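Home | Food & Farming | Features | Archive

Why a Peach Goes Mealy

The trouble with a mealy peach usually starts in cold storage. A grower can pick at the right firmness, the packer can sort without bruising, and the fruit can still turn dry and cottony two days after it reaches a kitchen. The trade calls this chilling injury. It is caused by temperature, and the damaging range overlaps with the setting on most home refrigerators.

Peaches keep best just above freezing. They also tolerate room temperature well, for a short time. The range between 36 and 46 degrees Fahrenheit does the harm. Enzymes that break down pectin fall out of step with one another, and the cell walls come apart unevenly. Water that would run as juice is held in a gel between the cells. The flesh still has its moisture, but it feels dry in the mouth.

Haverford, a packing cooperative with 276 acres in stone fruit, rebuilt its cold chain around this problem. Fruit used to sit in a staging room at 41 degrees until a truck was full. The wait was often six hours and sometimes overnight. The room now runs at 33, and the loading dock is sealed so that pallets do not warm up between the door and the trailer.

The co-op also began preconditioning part of its crop. Fruit is held at 68 degrees for up to two days after picking, then cooled quickly. The warm period starts ripening before the cold can interrupt it. Weight loss is the main cost, and humidity has to stay near 90 percent to limit it. Last July the co-op logged 2,883 cartons through the preconditioning room, and complaints about texture from its largest buyer, the grocery chain Ledley, fell by roughly 30 percent against the previous July.

Variety matters as well. Wistau, a late yellow freestone, is prone to mealiness after two weeks in storage. Adodach, a white-fleshed clingstone, holds texture longer but bruises at lower pressure, so it is packed in single-layer trays.
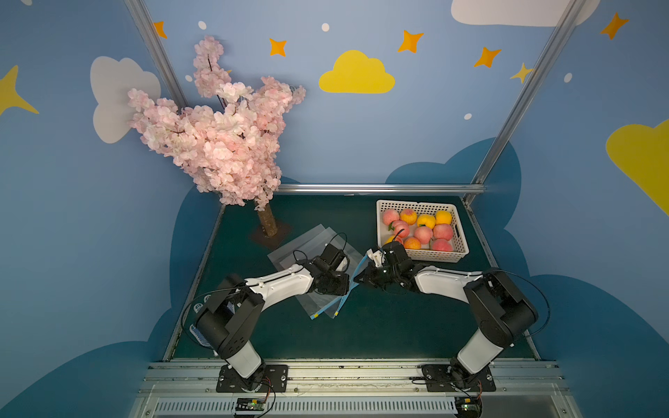
At home, the useful rule is to ripen first and chill second. Firm peaches should stay on the counter, out of direct sun, until the flesh near the stem gives slightly under a thumb. A loosely closed paper bag shortens the wait by trapping ethylene. Sealed plastic also traps moisture, and mold follows. Once ripe, the fruit can go in the refrigerator for three to five days. Mealiness that has already set in cannot be reversed, though the fruit is still suitable for jam or baking.

Share this article (30) | Comments (6)

Get the Food & Farming newsletter in your inbox every month. Enter your email address to sign up.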